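The Flirka Branch

The planner stalled for the third time at 10 in the evening, on the same line of the same log. Wian Mabaso read the line, scrolled up two screens, and read the ones that led to it.

The grasp was good. The estimator put the object upright between the jaws, long axis vertical, confidence high. Width error was under tolerance. Then the state machine asked for permission to leave HOLD, and the slip monitor declined, and went on declining until the timeout fired.

He called Bonifacio Robles in Sarnholm, who had written the slip monitor in April and had not touched it since.

"What's the class?" Robles asked.

"Soft packet. Sealed top and bottom."

"Texture?"

"Print. A lot of it. Small characters, tables."

Robles was quiet for a while. A keyboard could be heard.

"Send me the episode," he said.

Mabaso sent him episode 38 and opened it himself, so that they would be looking at the same moment. 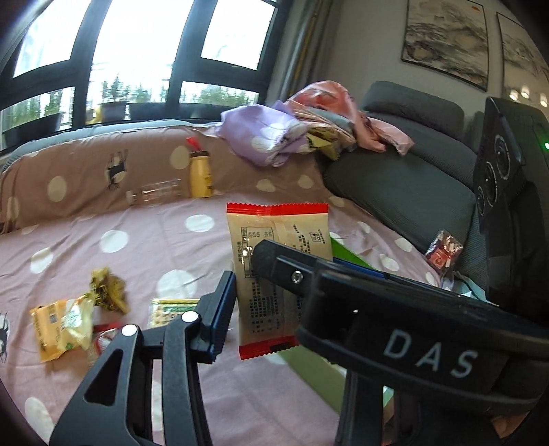
Episode 38, during HOLD. Packet upright between the jaws, red seals at top and bottom.

"Turn on the flow overlay," Robles said.

Mabaso turned it on. Short green vectors covered the face of the packet, all of them small, most pointing down. He stepped forward one tick. The vectors changed length and kept their direction.

"It thinks it's sliding," Mabaso said.

"It thinks the text is sliding. What's the tracker window?"

"Default."

"Then it's locking on to one row of characters and matching it to the next row. They look alike at that size. Every tick it picks the neighbor, and the monitor sees motion."

"The finger encoders see nothing."

"The monitor doesn't read the encoders. Echevarría wanted it vision only. There was a meeting."

Mabaso had been at the meeting. He remembered the slide, and he remembered agreeing with it. He opened a branch and named it flirka, after the bakery across the street from the Cloltport office, where all the branches got their names from whatever could be seen out of the window. He widened the tracker window and ran the replay. The vectors thinned out but did not go away.

"Better," he said. "Still above threshold."

"Raise the threshold."

"Then it misses real slip on the plain ones."

"Yes," Robles said. "It would."

The fan in the workstation changed pitch. Mabaso wrote a gate: if the flow said slip and the encoder position had not moved for ten ticks, and the seal edges stayed where they were in the tracker, the slip flag was held back and logged as suspect. It came to 38 lines with the tests. He noticed the number and did not mention it.

"You're reading the encoders," Robles said. He had the diff open.

"I'm reading them."

"Echevarría will ask."

"The seal edges are vision. I'll start with those."

He ran the replay again. HOLD lasted 2 seconds and released. LIFT began. The log printed one suspect flag, then another, and carried on. He ran the plain packets next, all of the episodes where slip had been labeled by hand, and waited while the bar crossed the screen. Three came back changed. Two of them were labeling mistakes. The last one was a real slip, and the gate had held it back for six ticks before letting it through.

"How far does it fall in six ticks?" Robles asked.

"Three millimeters."

"Write that down somewhere."

Mabaso wrote it in the commit message, under the description of the gate, and pushed the branch without asking for review. Robles said good night. The reviewer field was still blank when Mabaso queued episode 39 and pulled his chair closer to the screen.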